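Keep the Chopsticks Where People Eat

My building on Trekow Street has 9 apartments, and I have eaten in most of them. In nearly all, the chopsticks and spoons live in a kitchen drawer, in a plastic tray with slots made for forks. I think they belong in a cup on the table, and I think this holds for small homes most of all.

A drawer hides things. Chopsticks roll to the back, the pairs get split up, and a guest who needs a spoon has to get up, ask which drawer, and open two wrong ones first. I did this for years in my old place in Pastmont. When I moved out I found over 20 single chopsticks and could match very few of them.
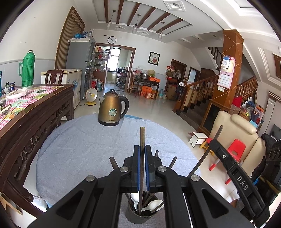 A utensil cup costs very little and takes up less room than a dinner plate. Mine came from a discount store and has lasted through two moves. The best ones are heavy at the bottom and wide enough that you can pull out one piece without lifting three others. It also helps to mix what goes in. A dark gray cup with white spoons standing among dark chopsticks is easy to use, as the spoons show up right away and you can reach for one while still talking. Put it on a round table and everyone has a fair chance of getting to it.

My neighbor Maëlys Bodin disagrees. She says anything left standing out collects dust, and that a table should be clear between meals. The dust is a fair point if you eat at home twice a week. If you eat there every day, the chopsticks get used and washed before it matters. I do empty the cup and wash it too, because water collects at the bottom when people put things back damp.

As for the clear table, I have stopped wanting one. A kettle, a thermos and a cup of spoons mean that someone can sit down and have soup or tea without a search. I would keep mail, keys and chargers off the table long before I moved the chopsticks. The drawer can have the can opener and the birthday candles.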